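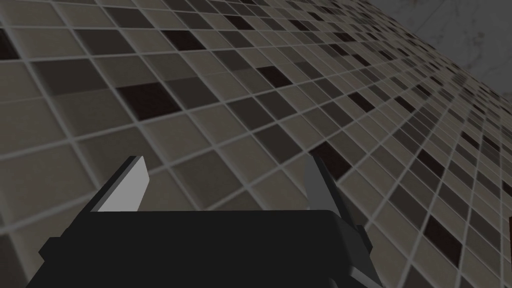
Teleoperated demonstrations in a simulated bathroom – project report

Trota group, robotics project course, October 18, 2019

1. What we wanted to do

Show a robot arm a task by remote control, record it, train a policy on the recordings. The task is wall wiping: pick a sponge off the shelf, go to the wall, wipe a patch, put the sponge back. All in simulation, no real arm this term. The original plan from February had the real arm too but we dropped that early.

Two questions really. Is a hand controller better than keyboard for giving demos? And does the wrist camera alone give enough to learn from?

2. Setup

Simulator is Urisness, the course build. The room is the one that comes with it, mosaic tile on the walls and marble next to it. Two-finger gripper, camera on the wrist looking out past the fingers. Demos go through Dunne, a small script we wrote that reads the controller and sends end effector moves. Recording is done by Risteck (last year's logging tool, we only changed the file format).

Controller mapping: left stick moves in the plane, right stick up/down and rotation, trigger closes the gripper. Keyboard mapping is the same idea but one key per direction, fixed step size.

3. Collecting demos

We kept 400 demonstrations. Half keyboard, half controller. Anything where the sponge got dropped was thrown out, also anything where the operator just gave up halfway.

Keyboard demos are jerky. You press, wait, look, press again. Lots of frames where the arm does not move at all, and the policy learns to stand still from those. We cut the pauses out afterwards, which helped.

Controller demos are smoother but the operators drift. Going in toward the wall people tend to push the stick a bit sideways without noticing. Also everybody needed practice first, the early ones are bad and are not in the set.

4. The wrist view problem

This took most of our time. Close to the tile wall the wrist view is basically tile and fingers. The pattern is random light and dark squares so there is no obvious "you are here". When the camera comes in at a steep angle the near tiles are big and a little blurry and the far ones are tiny, and as an operator it is very hard to judge how far the fingers are from the surface. Several of us drove the gripper straight into the wall.

What we tried:
Practicing with only the wrist view – got better, slowly
Adding a side camera for the operator only (not recorded for training) – big improvment
Slowing the arm down near the wall – fine but boring, demos get long

We went with the side camera. One downside, the operator now knows things the policy can't see. Probably unfair to the policy. Didn't have time to test how much it matters.

5. Training

Plain behavior cloning, wrist image plus joint positions in, next move out. Batch size and so on are in the config. Trained 3000 steps for the final runs. The checkpoint we use is step 2142, lowest validation loss, after that it goes up again.

6. Results

Policy from controller demos does the reach and the wipe most of the time, the put-back rarely. Keyboard policy is worse on everything except the grasp – there the small fixed steps seem to help, the fingers line up nicer before closing.

Typical failure: arm gets to the wall, tiles fill the view, then it slides along the wall without stopping. We think it has lost track of where the patch is. If the marble part is in view it recovers more often, maybe becuase the boundary is a clear line to go by. Only watched this in replays, no proper test.

7. To do

Train again with a second camera in the input
Mixed set, keyboard for grasp and controller for the rest
Change the tile texture between demos
Fix the Dunne crash when the controller is unplugged

Replays and configs are in the Trota folder on the course drive.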